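Lysenko Kitchen Unit: Set-up and Service Guide
Section 7. Recovering from a grip fault during dish loading

This section applies to two-arm units with five-wire hand harnesses and software release 4 or later. It replaces the single page supplied with earlier units, which told the user to clear the fault and carry on. Do not follow that page. At the Nalesley site in April, a fault cleared that way led to a dropped plate and a bent dishwasher rack.

7.1 What the fault means

A grip fault (code 92) is set when the force reported by the fingers no longer agrees with the motor current in the hand. The arm stops where it is and holds its last position. The hand keeps its last grip command, so anything in it stays held until power is removed or the grip is released from the pendant.

CAUTION: Pressing the emergency stop removes power from the hands. An object in the hand may fall. Use it if a person is at risk. For a grip fault with no one in reach, use Hold on the pendant.
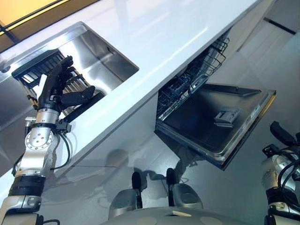
Most code 92 faults logged at Bilstead came during lifts out of the sink, where the load on the hand changes quickly. A rack is harder on the fingers than a plate. With the left hand closed on the dish rack and the rack tilted in the basin, as it is here, one part can bear on the steel while the hand is still pulling, and the two readings drift apart. The open dishwasher door next to the sink is a second hazard. Keep the arm from traveling over it until the fault has been cleared in full.

7.2 Making the unit safe

1. Press Hold on the pendant. Wait for the status line to read HELD.

2. Keep everyone out of reach of both arms. The idle arm is still powered.

3. Support the held object from below with a padded tray or folded towel. Keep your hands outside the fingers.

4. Select Release, then Slow. The hand opens over 4 seconds. If it does not open, go to 7.4.

5. Move the object to a clear part of the counter and jog the arm up and away from the sink.

Note: Do not push the fingers open by hand. The finger drives are not back-drivable and the tendon clamp will slip.

7.3 Checking the hand

Use the wrist camera view on the pendant before you take off any covers. Ji-hoon Song of the Dusetti service desk asks that you save a still from each wrist and send it with the fault log.

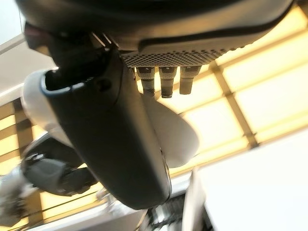 Save the stills with the arm at rest and the lights at their normal level. A picture saved while the arm is moving will be returned. After that, bring up the live view again, turn on Slow Jog, and rotate the wrist a quarter turn each way. Watch for a cable that pulls tight or a finger that lags the others. Either one is enough to take the hand out of service.

Look at the finger surfaces as well. Wipe off any food or soap film with a damp cloth and check the mark again. A mark that stays after wiping should be written down in the log with the finger number.

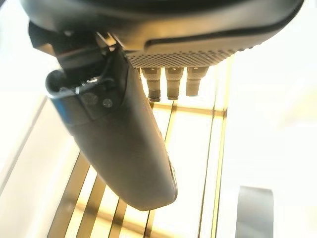

7.4 If the hand will not release

1. Leave the unit in Hold. Support the object as in 7.2, step 3.

2. Open Service, then Hand, then Tendon Relief. Enter the site code.

3. Lower the tension in single steps until the grip loosens. Stop when the object can be lifted clear.

4. Switch off at the wall and tag the unit. Tendon Relief clears the finger calibration, and the hand must not carry anything until it has been set again.

7.5 Returning to work

Run the finger calibration with both hands empty, then set the lift limit to 400 grams for the first session. Load one piece at a time with the other hand open and parked. Start with a plate you can afford to lose. 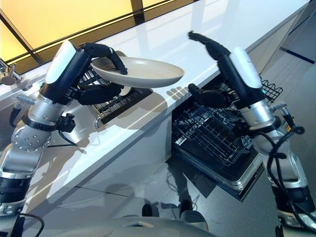 Run ten lifts at this limit. If code 92 comes back at any point, stop and call the service desk - do not raise the limit to get past it. If all ten are clean, restore the normal limit under Service, then Loads, and enter the result in the site log. Racks and baskets stay off the task list until a second session has been run without a fault.

Changes to this section were requested by Mizanur Ranasinghe, Nalesley site.
Section last revised 31 Dec 2019.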